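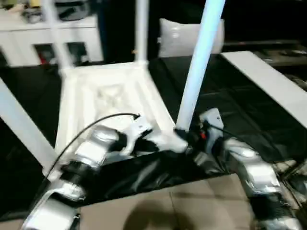
FOR IMMEDIATE RELEASE
07/08/2022

Kunora opens flat-pack bench in Lasness, bring your own box

Kunora is pleased to announce its new assembly bench is open to the public in Lasness. Chairs, racks, small frames. Anything that comes in a box with a sheet of instructions and a bag of bits.

The idea is simple. Big table, black plastic sheet over the top so finishes don't get scuffed, plenty of light. Chairs go on upside down, legs in the air, and get checked at the seat before anyone sits on them. Same for the white plastic models people buy for the verandah, which come in to us more than any other colour.

Pipe frames are the other half of the work. Garment racks, plant stands, light shelving. White poles, elbows, T-joints, all of it pushes together but not always in the order the leaflet says. Start at the foot. Uprights after, top rail last.
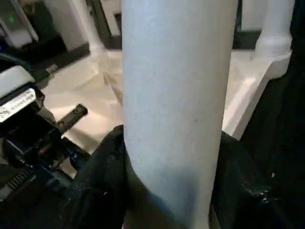

Poles should be held low down near the joint while they go in, a pole gripped at the top will tip and split the fitting. Our bench notes cover this and will be handed out free at the door, along with a parts list for the 6 most common frames.

Fabric covers and shelves can be fitted too. Please bring them unfolded if you can, creases take a while to drop out.

Cost is $40 a session, 4 sessions a day. Bookings prefered but walk-ins fine when there's room. Replacement joints and end caps in white or grey are held on site, more then 2000 pieces in stock, supplied by Maurya. 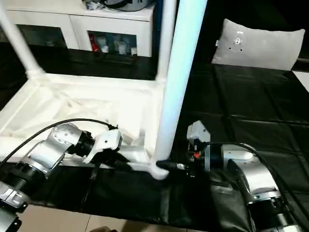

Loose joints are the main complaint Kunora hears from customers. Usually the pole isn't seated all the way, sometimes it's the wrong elbow. Both can be sorted at the bench. Cracked fittings get swapped, old ones go in the recycling tub.

A second bench is planned for Wullon in November, pending the lease. Same hours, same price, slightly smaller table. Details to follow.

Parking at the rear of the Lasness building, enter off the laneway. Trolley available for heavy boxes.

ENDS

Media enquiries: Kunora front office, Lasness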